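Stelico Link Log

Version 3, last change 2022-05-06

Stelico Link Log is a small set of tables about the quality of a wireless network inside one building. It contains signal readings, roaming events and short throughput tests, written down by a script on a few client machines and by the access points themselves. This file explains what is in the tables, how they were made, and what you should not use them for.

Please read the part "Known problems" before you make any chart. Two people already wrote to me with a nice discovery which was only the clock problem explained there.

Why this data exists

Our workshop is on two floors of an old building in Assunção. The walls between the rooms are thick, and the upper floor has a metal door which is sometimes open and sometimes closed. For a long time the network was one single router near the stairs, and everybody who worked far from it used a cable or was unhappy. When we changed to several access points, I wanted to know if the change was really an improvement, and in which rooms. I began to log, and I did not stop.

I publish the log for people who want to see what a normal, imperfect network looks like over several weeks. Most of the public data I found was measured in laboratories or in very large offices. A small place with a mixture of old laptops, printers and machines behaves in a different way.

What is in the package

readings.csv – one line for each signal reading. A client makes one reading every minute while it is awake.

roams.csv – one line for each time a client moved from one access point to another. Moves where the client came back to the same access point are also included.

tests.csv – results of short throughput tests between a client and the local server. There are roughly 2,000 tests in this table. They never leave the building, so they say nothing about the internet provider.

places.csv – the list of the 11 rooms, with floor, wall type and a short note in free text.

tools/ – the Werari scripts, which I use for collecting and cleaning. You don't need them for reading the tables.

All tables are plain CSV with a comma as separator and a point in decimal numbers. The text is UTF-8. Missing values are empty, never zero. A zero in the column "loss" is a real zero.

Columns in readings.csv

time: local time of the client, with time zone offset.
client: a short code. The same code is always the same machine.
place: room code, see places.csv.
ap: code of the access point the client was connected to.
band: "low" for 2.4 GHz and "high" for 5 GHz.
signal: received signal in dBm, as the driver of the client reports it.
noise: noise floor in dBm. Many drivers do not report this, and then the field is empty.
rate_tx and rate_rx: link rates in Mbit/s. These are not real throughput.
moved: "y" if the machine was carried to another room during the day, "n" if it was not, empty if I don't know.

Columns in roams.csv

time, client, from_ap, to_ap: as above.
gap_ms: how long the client was without connection, in milliseconds.
reason: the code the access point gave for it. Older firmware gives the same code for nearly everything, so please don't build too much on this column.

Rooms

Rooms have codes and not names. The code begins with G for the ground floor and U for the upper floor. In the note column you will find things like "brick, window to yard" or "door normally closed". I wrote these notes on different days and they are not equally detailed.

No room was prepared for measuring. Furniture was moved during the collection when somebody needed space, and I did not always write it down. If you see a step of a few dB in one room which stays for days, this is the most probable cause.

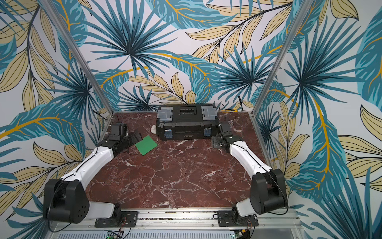

Robot workcell with two arms on an aluminum rail, marble tabletop and leaf-pattern wall panels.

How the data was collected

Each client runs a small script from Werari which asks the wireless driver for its current values and adds one line to a local file. At night the files are copied to the local server. There a second script joins them, removes double lines and replaces the hardware addresses by short codes. The table with the real addresses is not part of this package and will not be published.

The access points send their roaming events to the same server by syslog. The parser is called Oltus and it is a separate program, because the format of these messages changed with a firmware update and I had to write it again. Lines that Oltus cannot understand are put aside in a file and I read them by hand once a week.

A throughput test runs only when the client has been idle for some minutes. I made it so because the first version started tests while people were in video calls, and I received complaints about it. For this reason the tests show the network in its quiet hours more than in its busy hours.

Known problems

Clock. In April one client had a wrong clock for several days. Its times are too early, so it seems to roam before the access point knows about it. I left the lines in, but they have "c" in the column "flag". Remove them if the order of events matters to you.

Sticky clients. The two oldest laptops hold on to a weak access point much longer than the others. If you take an average over all clients, they make the upper floor look worse than it is. Better to look at each client alone.

Signal values are not calibrated. One driver reports steps of 1 dB, another one rounds to larger steps. Comparing the same client in two rooms is fine. Comparing two clients in the same room is not fine.

Sleeping machines. A laptop with a closed lid makes no readings. A gap in the data can mean a sleeping client, a network failure or a restart of the script. Only restarts are marked.

Power. One access point was fed by a bad injector and rebooted without warning until I replaced it. You will see its clients leave together and come back together.

What you can use it for

Testing a roaming detector, learning how to clean network logs, showing students what real wireless readings look like, comparing simple models of signal loss through walls. I use it myself for checking new versions of Oltus.

What it is not good for

It is one building, so please don't take general numbers from it. It cannot tell you which brand of access point is better, and I removed the model names on purpose – the installation has more influence here than the product. It should also not be used to guess where persons were at some hour. Clients are machines, and several of them are shared.

Privacy

There is no content of traffic in the tables, no names of websites, no hardware addresses and no user names. Phones were never logged, also not by the access points. The people who work here knew about the logging, and one laptop was taken out when its user asked for it. Its lines are deleted from all versions.

Loading the tables

Any spreadsheet program can open places.csv and tests.csv. For readings.csv I recommend a database or a script, as the file is long and some spreadsheets cut it without saying anything. Please check the number of lines after loading against the file COUNTS.txt in the main folder.

If your program reads the room code as a number or a date, set this column to text before the import.

Changes

Version 3: new column "flag", tests from the upper floor added, one wall type corrected in places.csv.
Version 2: Oltus rewritten for the new message format, double lines removed from roams.csv.
Version 1: first public version, ground floor only.

License and contact

The tables are free to use and to share if you mention Stelico Link Log and the version. The scripts have their own license, see the file in tools/. For errors please open an issue and write the table, the line number and what you expected to find there. I answer slowly, but I read all of them.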